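Re: [sinby-kitchens] Sealing stone-effect worktops around the sink
Print this message | E-mail this message
May 12, 2024
By Mairéad Corrigan 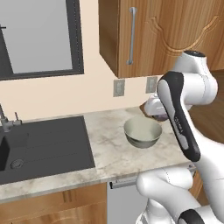

Marbled worktop, dark grey sink unit and wooden wall cabinet.

Leif Haugen wrote:
> We have had the new worktop in since January and there is a dark line
> coming up along the back edge of the sink. The fitter at Jinport says
> the silicone needs replacing. Is that a job for one person, and do I
> have to take the sink out?

Leif,

You can leave the sink where it is. I did ours in the spring and it took an evening, most of it spent getting the old silicone off. Cut along both sides with a plastic scraper. A metal one will mark the surface, as I found out by the draining board. Whatever is left will rub away with white spirit on a rag, then wipe everything down with washing-up water and dry it.

Leave it overnight before you put anything new on. If the dark line is still there in the morning it is in the worktop itself, and new silicone will only cover it up. In that case go back to Jinport and ask them to look at it before you do any more.

Fill the sink with water before you run the bead, and leave it full until the silicone has gone off. The weight opens the gap a little. Teresa Hanrahan told me to do this and I have had no splitting so far. Put masking tape on both sides, 2 mm from the joint, and pull it off while the silicone is still soft.

The tube I used said 30 minutes to skin over. I kept the tap off until the next day anyway.

On Gaetano Fiore's question about the upstand, I have no experience with those. Fasil Dinsa fitted one last year and may be able to answer.

I have half a tube of clear left over if you want it. It can be collected from the house any evening after six.

Mairéad

Print this message | E-mail this message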